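Home | Issues | Authors | Submit | Search

Print this article | E-mail this article

4. Packing, Touch and the Studio Object: The Small Ceramics of Chiharu Hirano
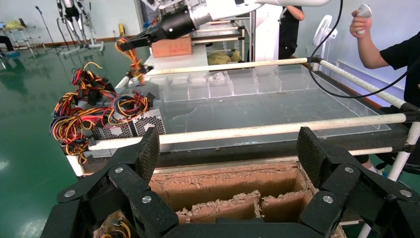 Figure 1. Open cardboard box with inner dividers, between the two fingers of a gripper.

4.1 The object before the exhibition

In the previous section we discussed the literature on display in craft museums. Most of this literature begins when the object already stands on its plinth under a lamp. We want to begin earlier. A small ceramic work spends a large part of its life in a closed container, on a shelf or in a van, and the maker knows this while the clay is still soft. Our claim in this section is modest. We propose that for certain makers the knowledge of later handling enters the form of the work, and that this can be read from the work itself if one looks at the correct places.

The case we use is Chiharu Hirano, who makes hand-built porcelain and stoneware vessels in a shared studio in Ogura. Her vessels are closed forms, seldom taller than a hand, with a narrow foot and a wide shoulder. The surface is usually left without glaze on the outside. She has worked in this manner since her training, and she has exhibited mostly in small rooms, among them the Collent gallery, where we first met the work in July.

4.2 Material and method of the study

We examined nine vessels from the series called Siltus. All of them were lent to us by the artist for the period of the study. We handled each vessel without gloves, by her request, and we made notes on weight, on balance and on the places where the fingers came to rest. We also spoke with the artist in her studio on a Thursday, while she was preparing clay, and she allowed us to read her firing notebook. Statements of the artist in this section come from this conversation, which was held in Japanese, and the translations are ours.

It must be said that nine vessels is a small number and that they were chosen by the artist. We do not treat them as a sample in the statistical meaning. They are closer to what a reader of poems would call a group.

4.3 The foot and the shoulder

When the vessels of the Siltus series are seen in photographs, the eye goes to the shoulder. It is wide and a little uneven, and the light falls on it softly. In several reviews the shoulder is compared with stones or with seed pods, and the comparison is reasonable. In the hand the impression is different. The weight is very low, and the foot, which seems thin in the photographs, is in fact the heaviest part. The vessel wants to return to standing. If one tilts it a small amount and lets go, it comes back with one or two slow movements.

We asked if this was intended. Hirano answered that she first made the feet heavy by mistake, in a period when she was tired and trimmed too little, and that she kept them because "they were calm on the shelf." Later she began to add clay to the inside of the foot before closing the form. In her notebook these vessels carry a small mark next to the date of firing.

The shoulder also has a quality which does not appear in reproduction. On each vessel there are two shallow places, opposite to each other but not exactly, where the wall has been pressed from outside. The thumb and the middle finger find them without search. They are not visible under the frontal light which galleries prefer. We noticed them only by lifting. One of us is left-handed, and for this person two of the vessels felt wrong until they were turned by half.

We understand these pressed places as instructions. They tell the next person how the vessel should be lifted, and this person is in most cases a gallery assistant or a packer, and much more seldom a buyer. The artist did not fully agree with our reading. She said that she presses the wall there because she herself has to carry the vessel to the kiln.

4.4 The unglazed surface

The outer surface of the series is dry and slightly rough. Such a surface keeps marks. Oil from the skin darkens it slowly, and rubbing from paper makes it shine in small areas. Two of the vessels had been shown several times before our study, and on both the shoulder was visibly smoother than on the others. Sikico, the studio supplier from whom Hirano buys her stoneware body, recommends a thin sealing layer for unglazed work which will be handled. She has tried this and stopped. According to her, the sealed pieces looked "finished too early."

This remark is important for our argument. If the surface is left open, then the work continues to change through every transport and every unpacking. The wear is distributed according to how people hold the vessel, and people hold it according to the pressed places. In this way the form guides its own aging. We would not go so far as to call the packers co-authors, as has been proposed for other kinds of work, but they leave something which the artist accepts.

4.5 Limits of the reading

There are two difficulties. The first is that the heavy foot can be explained well by older traditions of table ware, in which stability is simply a virtue and has no relation to transport. We think that both explanations can be true together. The second difficulty is that our own hands took part in the wear we describe. After the study the vessels went back to the artist, and she did not remark on any change, but we cannot exclude it.

A comparison with her larger wall pieces would be useful. Those works are lifted by two persons and have no foot, and it is an open question where the instructions for the hand would be placed in them, or if they are needed. We come back to this question in Section 5, together with the loan records of the Collent gallery.

Last updated: July

Home | Issues | Authors | Submit | Search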